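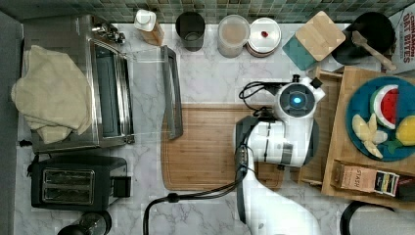 Proofs are back from the printer! I've been up since six with the whole thing spread over the bed, all 183 pages of it, and I keep going back to the moth section to check it's real. The greens have come out far better than I dared hope. In the last issue every leaf looked like boiled cabbage, and this time you can tell the moss from the lichen in the Pistholm drawings without reading the captions.

We had 277 pieces sent in, poems mostly, and I loved reading them (even the very long one about eels – I'd happily have run it in full if we'd had the room). The peat bog photographs from Sokmont are going in the middle, across two full spreads. I moved them four times before I was happy.

Still to fix: page 41 has lost its last line, the river essay needs its title back, and Gemma Sowerby is down as Emma in the contents. She was very nice about it.

Then the big question, how many to print. I'd been saying 2,000 all along, same as last time, and I rang round after lunch to settle it.

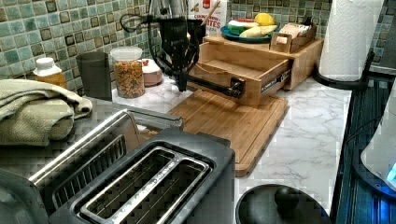

Evaristo said go to 3,000, because the last lot had gone by September and he was still getting letters asking for it when the frost came. He also thinks the cover should be the heron and not the seed heads, and that the paper could be a touch rougher, so the charcoal pieces keep their grain.

I'm with him on the paper. The heron I need to sleep on – it's a wonderful bird, all neck and temper, but those seed heads have been the cover in my mind since the day they arrived. Tomorrow I'll try both with the title in dark blue and ask Mestov for a price on the rougher stock.

Last updated: 04/04/2020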